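Bench Robot FAQ for the Packing Floor

Last updated 5th July

Hi all! I'm Rukhsana Farooqui, I run the packing floor at Atunura's Ullemham site, and I've been asked the same things by the coffee machine so many times that I figured I'd write the answers down. If you're new, or you're coming over from Flurport, start here. If you've been here forever, skip to the part about hours, I know that's the one you want.
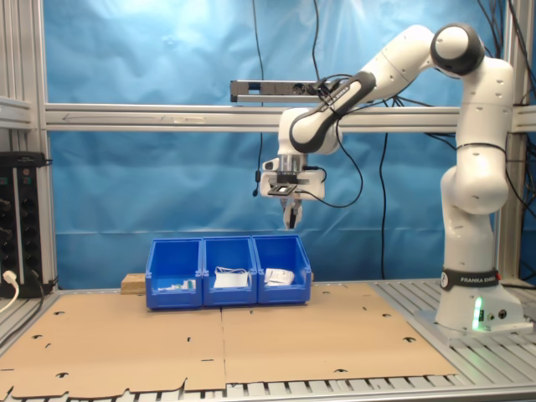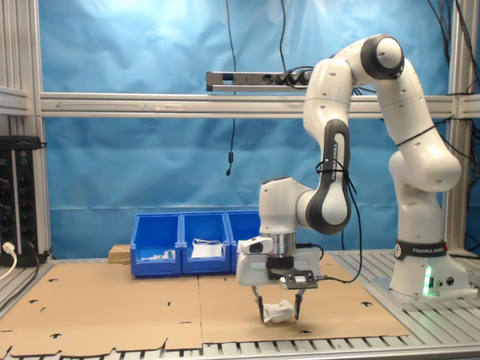

Bench 4, with the arm and the three blue bins.

Is anyone losing their job over this?
We had 19 people on the floor before the arm came in and we have 19 people on it now. I asked for that in writing before I agreed to run the trial, and I got it: no layoffs tied to the bench robot through the end of the trial in October. What happens after October I can't promise, because it's not my decision alone. I'd rather tell you that than give you something cozy. If I hear anything that changes it, you'll hear it the same day at the shift huddle.

So what does the arm do, exactly?
It sorts small packets. Refill packets, accessory packets, the flat little ones with an insert in them. It picks one up, works out which bin it goes with, and lets go of it there. Then it does the next one. It doesn't build full orders, it doesn't tape boxes, it doesn't print labels, and it has no clue what to do with anything heavy or floppy or shaped like a banana (we do get banana-shaped things, ask anyone who works returns).

How many does it get through?
Right now the target is 300 packets a shift. Before you laugh, I know, most of you could clear that before lunch with one eye on the clock. It's slow. It was set slow on purpose and we're bringing it up in small steps while we look at what it drops and what it misreads. Please don't race it. Two of you know who I'm talking to.

Who decided which job to give it?
You did, mostly. We passed around a sheet last year asking which tasks people would happily never do again, and small packet sorting won by a mile. Wrists, thumbs, boredom, in that order. The other popular choice was cleaning the baler, and believe me I asked.

Do I have to work on Bench 4?
It's a rotation and you can opt out. There are 2 people on the robot bench each shift, one running it and one packing next to it, and you swap halfway through if you both want to. If you don't want to be in the rotation, tell me or write it on the board, and that's the end of the conversation. It doesn't go in your file and it doesn't affect your review.

What does the person running it do all day?
More than I expected! You load packets, clear bins, check what it sorted, and deal with it when it stops. And it does stop. Sometimes a packet lies funny, sometimes two are stuck together, sometimes it has a grip on a corner and the thing slides out. You log what happened on the tablet (there's a drop-down, and a free text box if the drop-down doesn't cover it), reset, and carry on. Some people find this really satisfying and some people find it maddening. I was in the second group for a week and then I kind of came around.

Is it safe to stand next to?
It moves slowly and it's set to stop if it bumps into something, but treat it like any other machine on the floor. Hands stay out of the work area while it's running. If you need to reach in, pause it first, every time, even if you can see it's nowhere near you. Hair tied back, lanyards off. Everybody in the rotation gets shown where the stop button is and has to press it at least once in training so your hand knows the way.

One more on this. If you stop it because something looked off to you and it was nothing, good. I will never give anybody grief for that.

How long is the training?
A morning with me, then a full shift next to someone who already knows it. Takács, the company that installed the bench, sends a trainer every so often too, and those sessions are worth going to even if you think you've got it down. You're paid for all of it and it counts as regular hours. You don't need to know how to code. I can barely get a spreadsheet to add up a column and I run it fine.

Is there extra pay for robot bench shifts?
There's a small hourly bump for people who are signed off to run it, and you get it on the shifts when you're on the bench. I pushed for it to apply to all your shifts once you're signed off and didn't get it this time around. I'm going to bring it up again when the trial is reviewed, so if you have thoughts, write me something I can show people. A few sentences is plenty.

Did our hours change?
Start and finish times stayed exactly the same. The arm doesn't run overnight and there's no plan for it to run without a person at the bench. The one thing that did move is break cover: you can't both leave the bench at the same time while it's running, so either stagger your breaks or pause it. Pausing it is fine. It doesn't get lonely.

Is it watching us? What about the cameras?
It has to see the packets to pick them up, so the bench records the work area, and that can catch your hands or sleeves if you reach in. The recordings are used to figure out missed picks. They are not used for timing people or for discipline, and that's in the trial agreement, which is pinned up by the lockers if you want to read the actual wording. Managers don't get a live feed. If you see something set up in a way that bothers you, come find me and we'll walk over and look at it together.

What about numbers then, are we being compared to it?
Your pick rates and the arm's are on separate reports. I know that sounds like a technicality, but it matters to me, because the first draft of the dashboard had everybody in one list with the robot sitting in the middle like a coworker and I hated it. It's gone now. What the arm has changed is the mix: people get fewer of the tiny fast picks and more of the big awkward ones, so personal rates went down across the floor. The targets were lowered to match. If yours still looks wrong, show me your sheet and I'll get it fixed.

My wrists feel better but now my back hurts. Is that a thing?
It is a thing, and several people have told me the same. Less small sorting means more time on full orders, and that's more lifting and more walking. We've added a second lift table and we're changing the rotation so nobody gets two heavy stretches back to back. Please keep reporting this stuff. I didn't see it coming and I should have.

Why does it get stuck on packets any of us could pick up half asleep?
Because your fingers are amazing, basically. You feel a packet slipping and you squeeze a little more without thinking about it. The arm has two fingers and a picture of the table. Shiny wrappers give it trouble, so do crumpled ones, and anything thin lying flat is hard for it to get hold of. The Takács folks change settings based on our logs, so the boring log entries are where the improvements come from. "Didn't work" is not much use to them. "Grabbed the edge, dropped it halfway" is great.

Can I move the bins to where I want them?
Please leave them where they are on Bench 4. Even a small nudge can throw it off, and then you'll spend your morning wondering why it's missing. If one does get bumped, run the bin check from the tablet before you start it up again. On every other bench, arrange things however you like, same as always.

Who do I call when it won't restart?
Me first if I'm on shift. If I'm not, the shift lead has the support number for Takács, and it's also on a sticker on the tablet. Don't open anything up, don't unplug things at random, and don't keep hitting reset hoping for a different result (I have done this). While you wait, packets get sorted by hand at the next bench. The paper trays are still there and we're keeping them.

Is Flurport getting one too?
They're waiting to see how ours goes. A few of their people have been over to try it and had good questions, including a couple that ended up on this page. Their packets come in mixed totes, which is a harder starting point, so I wouldn't expect it to be a straight copy of what we have.

Do you like it?
Most days! I like that I'm not handing out thumb braces the way I used to. I don't love the noise of people sighing at it, and I miss the packing line chatter a bit, since the small sorting was where everybody stood together and talked. We've moved two of the regular benches to face each other to get some of that back. Tell me if it's helping.

Where do I send a question that's not on here?
Put it on the board by the lockers or slip it in the box if you don't want your name on it. I go through both before the shift huddle and add the ones that keep coming up. Spanish and Urdu are fine too.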